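How to Wash Throw Pillow Covers Without Wrecking Them

Reading time: 4 minutes

I ruined my first good pillow cover in July with a hot wash and a lot of confidence. It came out about the right size for a doll. So this is how I do it now, start to finish, and it works on most of the covers in my house (plus my sister's, which are in much worse shape than mine!).

First, find the tag. It's usually tucked inside near the zipper. If it says dry clean only, believe it. If there's no tag at all, dampen a white cloth, rub it on an inside seam and see if any color comes off. 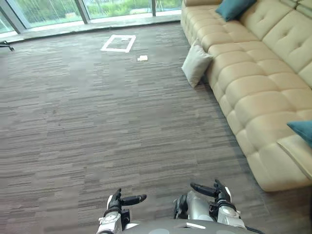
Sorting is where I used to get lazy. I'd throw everything in together and hope. These days the darks and brights go in one load and the pale ones wait their turn, even if it means running the machine half full. With a set like two teal cushions and an off-white one, I'd wash the teals together and keep the off-white well away from them, at least for the first few washes. New dye can bleed more than you'd think.

Now take the covers off, shake them out over the tub and turn them inside out. Zip them shut again. I skipped that for years and wondered why my towels had snags. Check for pet hair too, and get it off with a damp rubber glove before anything goes near water.
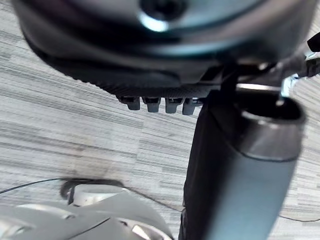
Farzana Liyanage wrote in to say she does hers in a mesh laundry bag, zipper and all, and she hasn't lost a zipper pull since. I tried it and I'm a convert. She also goes easy on detergent, maybe half of what the cap tells you, and I agree with her there as well.

Cold water, gentle cycle, lowest spin. For a greasy mark I rub in a drop of dish soap with my fingers and leave it for 27 minutes, which is how long one of my podcasts runs (20 would be fine). Don't scrub velvet. Blot it, and blot it again.
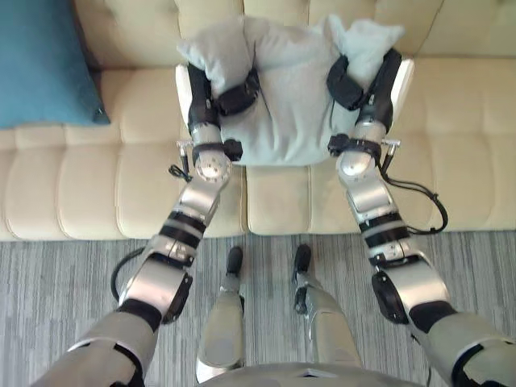 Flestum Home Notes, Issue 4

Drying is the easy part, if you can be patient. Pull the cover into shape while it's damp, smooth the seams flat and lay it on a towel or hang it by the edge away from the zipper. I keep cotton out of the dryer completely now. Linen gets a quick iron on the inside while it's still a tiny bit damp.
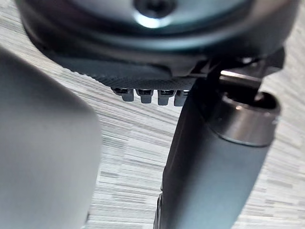
Photo: Munasinghe / Immont

Last thing, getting the insert back in. Fold it in half like a taco, push it all the way to the back, then let it open and work the corners into place with your hand. If it's gone flat, give it a good punch on each side first. A slightly bigger insert helps a saggy cover too, so try that before you buy new ones.

We use cookies to remember your settings. OK / Manage

Contact | © 2021 Flestum Home Notes | Back to top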